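Derkimura 旅行写真アルバム サポート窓口
お問い合わせ対応記録

件名:旅行アルバムの撮影地および日別表示に関する不具合
お申し出者:Unnur Bjarnason 様
受付担当:Ingvar Ladefoged
技術担当:Keyvan Zarei
承認:Bergþóra Toft
区分:写真の取り込み/地図表示
状態:解決済み(経過観察を含む)

お申し出の内容

8月のご旅行で撮影された写真を当サービスに取り込まれたところ、地図上の撮影地が実際と異なる位置に表示され、日別の並びにも乱れが生じているとのご連絡をいただきました。お客様の記載は次のとおりです。

「Drirniaの旧市街と大聖堂を撮った写真が、地図ではすべてNaduraの港に重なって表示されます。また、夜の川沿いで撮った写真が翌日の分に入っており、家族に見せる順番になりません。端末の写真アプリでは正しい場所が出ています。印刷版の注文を控えておりますので、早めの確認をお願いいたします。」

取り込み枚数は3000枚、アルバムは3冊に分けて作成されています。印刷版の注文は未確定の状態でした。

対応経過

9時12分 Ladefoged
お申し出を受理しました。お客様には、原因が判明するまで印刷版の注文確定をお控えいただくこと、並びに元の写真を端末から削除なさらないことをご案内しました。あわせて、使用機材、取り込み方法、旅行中の時計設定の変更の有無についてお尋ねしました。

10時40分 Ladefoged
お客様よりご回答を受領しました。要旨は以下のとおりです。
・写真の大半はスマートフォンで撮影。大聖堂の内部と夜景は別途お持ちのデジタルカメラで撮影。
・カメラの時計は出発前のまま、現地時間に合わせていない。
・カメラの写真は、宿泊先でMikkelsenの転送アプリを用いてスマートフォンに送り、その後まとめて当サービスに取り込んだ。
・宿泊先はNaduraの港に面した旅館で、Drirniaへは毎日列車で往復。

11時05分 Ladefoged
撮影地が宿泊先付近に集中している点から、転送時の位置情報が撮影時の位置情報として記録されている可能性があると判断し、技術担当へ引き継ぎました。引き継ぎに際し、お客様の同意を得たうえで、アルバムの閲覧権限を技術担当に限り付与しています。
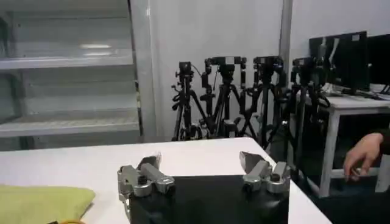 図1 白い天板の手前側と、指部を開いたグリッパー

11時50分 Zarei
対象アルバムの写真情報を確認しました。位置情報が宿泊先付近に集中している写真は438枚です。いずれも機種名の欄にデジタルカメラの名称が記録されており、スマートフォンで撮影された写真は含まれておりません。スマートフォンの写真については、大聖堂前の広場、川沿いの遊歩道、丘の上の展望台とも、地図上の位置に異常は認められませんでした。

なお、お客様が「端末の写真アプリでは正しい場所が出ている」と記載されている点については、確認が必要です。同アプリには前後の写真から撮影地を推定して表示する機能があり、写真ファイルそのものには推定結果が書き込まれない場合があります。受付担当を通じ、該当する写真を一枚選び、詳細画面の表示をお知らせいただくよう依頼しました。

13時20分 Ladefoged
お客様より詳細画面の内容をご連絡いただきました。大聖堂の薔薇窓を撮影した写真で、撮影地の欄に「推定」との表記があるとのことです。技術担当の見立てと一致しています。

13時45分 Zarei
日別の並びの乱れについて調査しました。当サービスでは、撮影時刻に時差の情報が含まれていない場合、位置情報から現地の時間帯を判定し、補正を行います。カメラの時計が出発地の時刻のままであったため、記録された時刻が現地時刻として扱われ、夜に撮影された写真が翌日分に分類されていました。取り込み処理は仕様どおりに動作しています。

ただし、画面上には補正の有無が示されず、お客様が原因に気付くことは困難であったと考えます。表示の改善について、別途Hafsteinに検討を依頼します。

お客様へのご案内(14時30分送信、文面の写し)

Unnur Bjarnason 様

平素よりDerkimuraをご利用いただき、誠にありがとうございます。お問い合わせの件につきまして、調査の結果と修正の手順をご案内申し上げます。

デジタルカメラで撮影された写真に、転送を行った場所の位置情報が付与されておりました。また、カメラの時計が現地時間と異なっていたため、夜間の写真が翌日分として分類されておりました。写真の画質および元のファイルに損傷はございません。

修正は以下の順にお進めください。

一、アルバム編集画面の「絞り込み」で機種名を選択し、デジタルカメラの写真のみを表示してください。
二、「すべて選択」を押したのち、「撮影時刻の一括補正」を開き、出発地と滞在地を指定してください。補正後の時刻が各写真の下に表示されます。
三、日別の並びをご確認のうえ、「位置情報を消去」を実行してください。
四、「近い時刻の写真から撮影地を補う」を選択してください。スマートフォンの写真の位置をもとに、撮影地が割り当てられます。
五、割り当て結果を地図でご確認いただき、異なるものは個別に修正してください。

一括補正で一度に処理できる写真は800枚までとなっております。今回の対象枚数はこの範囲内ですので、分割の必要はございません。

時刻の補正より先に位置情報の割り当てを行いますと、別の場所の写真と結び付けられることがございますので、順序にご注意ください。

16時10分 Ladefoged
お客様より、手順四まで完了したとのご連絡がありました。旧市街と大聖堂の写真は正しい位置に移動し、夜の川沿いの写真も当日の末尾に収まったとのことです。一方、列車の車窓から撮影した写真の一部が、駅の位置にまとまって表示されるとのご指摘を受けました。
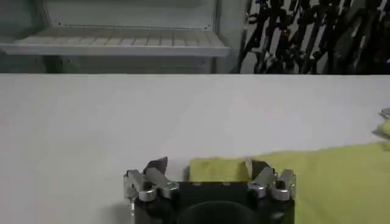

図2 黒い本体と左右の指部(グリッパー後方より)

16時35分 Zarei
車窓の写真について確認しました。乗車中にスマートフォンで撮影された写真が少なく、最も近い時刻の写真が発車前の駅構内のものであったため、駅の位置が割り当てられています。個別の修正が可能ですが、移動中の写真については位置を指定せず、「移動中」の区分に入れる方法もあります。地図上では駅間を結ぶ線の上に表示され、印刷版では区間名が添えられます。お客様のご希望を伺うよう、受付担当に依頼しました。

16時50分 Ladefoged
お客様は「移動中」の区分への変更を希望されました。操作方法をご案内し、変更後の表示に問題がないことを電話にて確認しました。あわせて次の二点のご質問をいただき、以下のとおり回答しました。

ご質問 時刻を補正すると、手元の元の写真も書き換わるのでしょうか。
ご回答 補正は当サービス上の表示と印刷版にのみ反映され、端末内の写真は変更されません。補正後の時刻を含むファイルが必要な場合は、「書き出し」から保存いただけます。

ご質問 家族に共有済みのアルバムは、送り直す必要がありますか。
ご回答 共有用の宛先は変わりません。ご家族が次に開かれた際に、修正後の並びで表示されます。ご家族が個別に保存された写真には反映されません。

17時15分 Hafstein
技術担当からの依頼を受け、表示の改善について検討しました。取り込み完了画面に、時差の情報を持たない写真が含まれる旨の案内を追加する方向で、次回の改修項目に登録します。転送アプリ経由の写真を自動で判別する機能については、誤判定の影響を見極める必要があるため、今回は登録を見送ります。Mikkelsen側の設定には、転送時の位置情報を付与しない選択肢があることを確認しました。ご案内文の雛形に追記をお願いします。

17時30分 Ladefoged
雛形への追記を行いました。追記内容は次のとおりです。

「カメラの写真を転送アプリで端末に送られる場合は、事前にアプリの設定画面で位置情報の付与の有無をご確認ください。海外へご旅行の際は、到着後にカメラの時計を現地時間に合わせていただくか、時差の設定をご利用ください。」

17時40分 Toft
経過を確認し、解決済みとすることを承認します。印刷版の注文については、お客様が三冊の表紙と日別の見出しを確認されたのちに確定される予定です。確定後、製本前の段階で撮影地の表記を担当者が一度照合してください。表紙に使用される大聖堂の写真も照合の対象に含めます。

引き継ぎ事項
・印刷版の注文確定の通知を受けた場合は、Ladefogedへ連絡すること。
・技術担当に付与した閲覧権限は、照合の完了後に解除すること。
・同種のお申し出を受けた場合は、機種名、転送方法、時計の設定の順に確認し、本記録を参照すること。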